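Flistmont Tabletop Kit

The Flistmont Tabletop Kit, often called simply the Flistmont, is a two-armed robot system for table clearing and light tidying, sold and rented by the company Gomance. It consists of two arms with five-position wrists, a pair of robotic hands with jointed fingers, a head unit with a camera, and a control program named Sheehan. The kit is offered mainly to training centers, small laboratories and care homes that want to test household tasks before they buy a larger machine.

History

Gomance was founded in Totolville by the engineers Mpho Chauke and Custódio Meireles. Its first product was a single arm with a flat two-finger grip, intended for sorting parcels. According to Chauke, customers asked again and again whether the arm could pick up cloths, bags and bottles, and the flat grip did this badly. Work on a version with two hands began in March of the following year. The hands were designed by Slamet Purba, who had before that worked on gloves for physical therapy.

The kit was put on sale on 29/09/2022. The first series had 277 units. A second series, with a quieter cooling fan and a longer power lead, followed when the first was sold out.

Design

The arms are mounted on a common base and reach forward over the table from both sides. The base can be placed at any table of normal dining height, and no part of it has to be screwed to the furniture. The fingers are driven by small motors inside the hand. Each finger can bend separately, but in most programs the fingers move together and the thumb closes against them.

The control program plans the movement of both arms from the view of the head camera. The user chooses a task from a list or teaches a new one by guiding the arms by remote control. A taught task can be saved, copied to another kit and repeated at a lower speed. Full speed is locked until the user has finished the safety lesson.

Use

The kit is delivered with a set of practice tasks, which Gomance calls table lessons. They use common things that the customer is expected to find at home or in a shop, such as sponges, cleaning cloths, drink bottles and empty snack bags. The manual recommends starting with stiff objects and going on to soft ones when the first lessons run without mistakes. It also advises covering the table, as a hard and shiny top reflects the lamps and can confuse the camera.
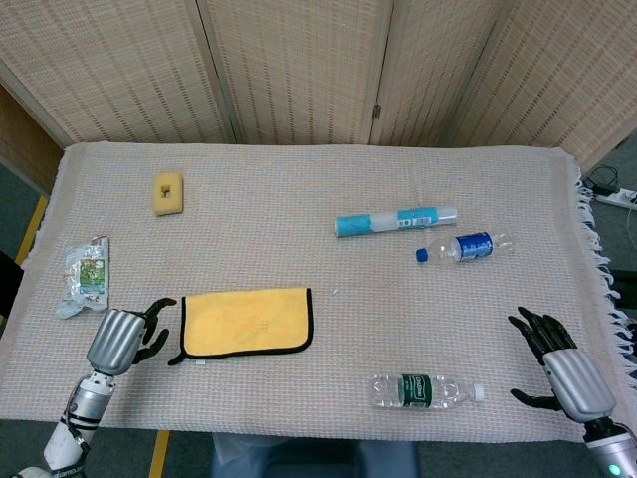
Bottles are treated in two separate lessons. In the first, the bottle stands upright and the hand comes from the side. In the second it lies on its side, and the hand must come from above or push the bottle gently until the cap points in a suitable direction. The second lesson is considered the more difficult, mainly for the reason that a bottle can roll. Cloths are lifted by one corner or by the folded edge. Thin plastic packaging remains the weakest point of the kit, and the manual allows three attempts before the arm goes back to its rest position.

Versions and service

Two versions are offered. The basic version contains the base, arms, hands and control program. The extended version adds a second set of fingers, a transport case and a year of remote support. Both can be rented by the month. The finger covers are wearing parts, and Gomance states that they should be changed after 300 hours of work. The wrist joints are to be inspected after 2000 hours, which can be done only by the service workshop in Totolville.

Reception

Fatima Moodley, who teaches at a vocational school and used the kit with a class for one term, wrote that her students could teach it a simple clearing task within their second lesson. She praised the manual and the slow mode, but found the list of ready tasks short, with 17 entries in the basic version. She also mentioned that the program gives its error messages as numbers, and that these have to be looked up in a separate booklet.

The reviewer Gert Steyn was more critical. He judged the hands to be good for the price but considered the system slow in comparison with a simpler gripper when only bottles are to be moved. In his opinion the kit makes sense for buyers who need to handle cloth. Gomance answered that a faster mode for stiff objects was in preparation, and it was later included in an update of the control program. Owners of the first series receive the update free of charge, but must send in the head unit to have it installed.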